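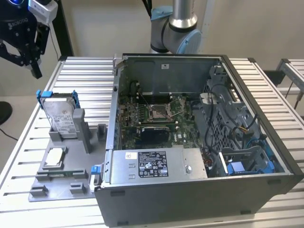
Tuesday, cell 2, drive insertion again

Okay, so the big job today was moving the drive skill off the old waypoint script and onto the Sembiring planner. I've been putting this off since June and it was less awful than I expected! The old script had 36 hand-taught waypoints, half of them with names like "temp_ok_2" (mine, sorry). The new config has 3: grasp, pre-insert, seat. Everything between them gets planned against the collision mesh.

First problem: the planner kept refusing any path into the cage. Spent most of the morning blaming the mesh. Wulan Nasution looked over my shoulder and asked whether the caddy rails were in the attached-object model, and of course they were — padded by the default margin, so the planner thought the drive was fatter than the bay. Dropped the padding on the rails only and left it alone on the fingers. 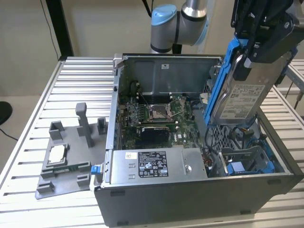 Drive in the gripper over the cage side of the case, tilted.

The tilt comes from the planner's wrist preference. It likes to come over at an angle and straighten up late, and I don't love that next to the cables. Added an orientation constraint for the last 70 mm of the approach. Planning time went up but I can live with it.

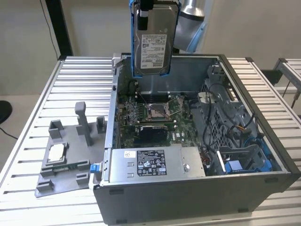 2 min read

Perception notes. The pose estimate for the bay is fine as long as the case gets re-registered after anyone bumps it. Slamet Gunawan wants registration to run on every cycle, I'd like it on a trigger, so for now it's a flag in the Flakell launch file, default on. He wins this week.

The fixture pose is still hard-coded from the Cistwood export. Please don't slide the tray and then come ask me why the grasp is off! 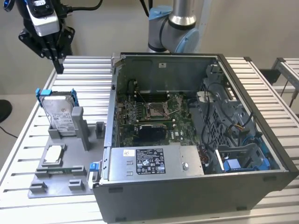

Also swapped the force threshold for seating from a single number to a small window over the last 17 samples, so one noisy spike doesn't call it seated early. Needs a proper look at the logs before I merge.

To do: RAM skill on the same planner config, tidy the attached-object yaml, send Trurerville the new margins.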